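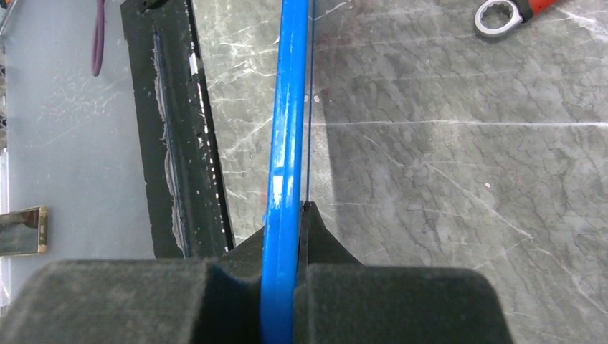
Long, blue, shiny and a little scuffed in the middle

About Skella Family Craft Room

Hello and welcome! We're so glad you found your way over to this page, because we love talking about what we do and our own families have heard it all by now. Skella is a drop-in craft room for kids and the grown-ups who come with them, upstairs on Buckley Street in Sarkport, over the bakery (yes, you can smell the cinnamon rolls, and yes, you may bring one up with you).

We started out with 2 folding tables and a big box of construction paper, on a rainy afternoon when the playground was a puddle and every child we knew was bouncing off the walls. That first day was all paper-bag owls. There was glitter in the stairwell until spring! We had such a good time that we did it again the next week, and then people began asking if they could bring a cousin, and after a while it seemed silly not to put up a sign.

What an afternoon is like

You come in, hang up your coats and pick a table. There's always one project laid out with all the pieces ready to go, and there's always a "make whatever you like" table for the child who takes one look at our lovely leaf wreaths and says she'd like to make a shark, thank you. Both are fine with us. Toddlers are welcome too, and we keep the fat crayons and the washable paint on the low shelf where they can reach them.

We can seat 20 children at a time, so on school holidays it's a good idea to call ahead. Grown-ups stay in the room, and most of them end up making something too (the dads get very serious about the salt dough). 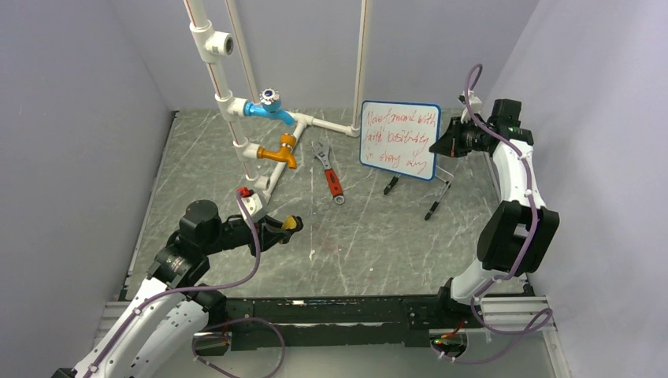 Our idea binders

Over the years we've written down every project that went well, and a few that didn't, and the binders now hold 477 of them. They're sorted by season, then by how much mess you can stand. You're welcome to sit and leaf through them, and we'll happily copy a page for you to take home. If you have a favorite from your own kitchen table, please bring it in! The coffee-filter butterflies came from a grandmother who stopped in to get out of the wind.

Vondia Boxes

For families who live too far away to drop in, we pack a take-home kit called the Vondia Box. Each one has the supplies for a single afternoon, a page of plain instructions and some stickers, and all you need to add is scissors and glue. Last fall we packed some 400 of them, mostly in the evenings, with the radio on. The turkey and acorn boxes will be on the shelf from the first week of November, and the snowflake ones come right after.

Come and see us

We're open after school and on Saturday mornings. Use the green door on Buckley Street and come all the way up the stairs. Strollers can be left in the hallway at the bottom.

Page last updated October 17, 2019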